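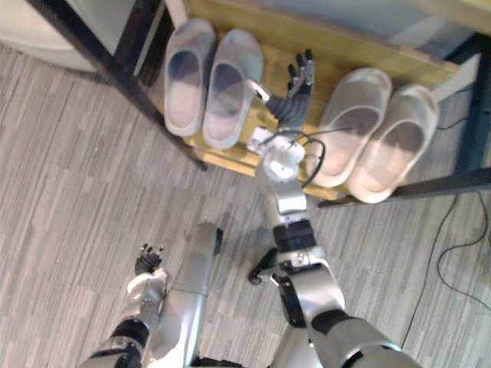 About Koswood

Koswood is a small company with a big appetite for everyday chores. We gather examples that teach robots how to do ordinary things around a home: setting slippers straight on a rack, folding a towel, putting the lid back on a jar, carrying a cup from one room to the next. Other companies build the robots and write the software that learns. Our part is the long, patient middle of it, where a person guides a robot through a task again and again until there is enough good material to learn from.

Elie Haddadin started the company in a rented unit in Pelcombe, with one robot, two operators and a great many borrowed kitchen things (some of which, we are sorry to say, have yet to go home). Today we are a team of 30, and we still fit around the same long lunch table if everyone tucks their elbows in.

How we work

Each task begins with a short written plan. Then an operator wearing a headset and hand controls takes the robot through it from start to finish, and we save what the robot's cameras saw along with how its joints moved. One run of a task is what we call an example. We change things as we go – the shoes, the lighting, the side of the rack, how crooked everything is to begin with – so that a robot doesn't learn just one tidy room by heart.

A second person watches every example before it leaves the building. Fumbles are welcome if the operator recovers from them, and we label those carefully, as our customers often ask for them. Runs with a missing camera view are thrown out and done over.

Our two collections

Faltau is our collection for entryways and closets, and it now holds 3,158 checked examples. Slippers alone took up most of a spring, and we have grown fonder of them than we ever expected to. Zein, our kitchen collection, is younger and covers 310 different tasks. We hope to have its next part ready in December.

Come and say hello

We love visitors, and we are always glad to hear from people who would like to train as operators. You don't need an engineering background. Steady hands help, and so does a fair amount of good humor by the fortieth slipper of the morning!

Page last updated October 21, 2020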